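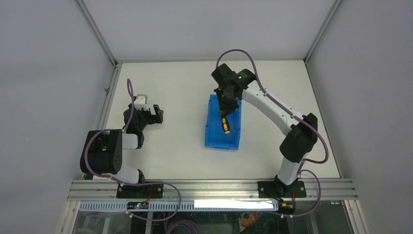
Figure 1. The two arms over the white tabletop, with the blue bin on the right.

Independent wrestling and its crowds
Project report by Přemysl Kubíček
Supervisor: Přemysl Kratochvíl

1. Aim
The project looked at how the order of matches on a small wrestling card affects crowd noise. I attended 4 shows at Stevens Hall in Gergate, all in July.

2. Method
I gave each of the 16 matches a noise score out of 100, taken from a sound meter placed by the merchandise stall. Promos were scored separately.

3. Results
Tag matches placed second scored higher than singles matches in the same slot. Title matches did well only when the champion had spoken earlier in the evening. Two matches were left out owing to a flat battery.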